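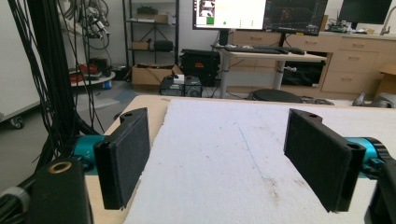 How long should a gripper demo run at an open day?
Four minutes, then let people have a go. Any longer and the kids at the front wander off.

Notes from our last open day at Skarkine, typed up fast so the March crew don't start from scratch. 457 visitors through the door, one bench.

Setting up

Foam board flat on the table. White is good, people at the back can see the fingers against it. Old marks are fine, don't bother swapping it.

Check both finger pads. Lint comes off with tape. Not water.

Open and close the gripper ten times before doors. Listen for grinding. If it grinds, stop and get Noura Rizk.

Cables: keep them on the stand side, away from were people lean in.

Running it

Hold the tool yourself first. Slow close, slow open. Say what you're doing out loud, no jargon.

Then something soft. Sponge, rolled sock. Then something awkward, a spoon is great.

Hand it over. One visitor at a time, both hands on the tool, sleeves up. Keep little fingers out from between the pads, say it every single time.

Somebody will ask what it costs. Send them to the Tsolakis sheet at the front desk.

If it sticks

Let go of the object, open fully, try again. Still stuck, power off, count to ten, power on. Don't pull the fingers apart by hand!! We bent a tab that way.

Packing up

Power off, fingers open, pads wiped. Sign-in sheets go to Noura, spare pads back in the Bemano box.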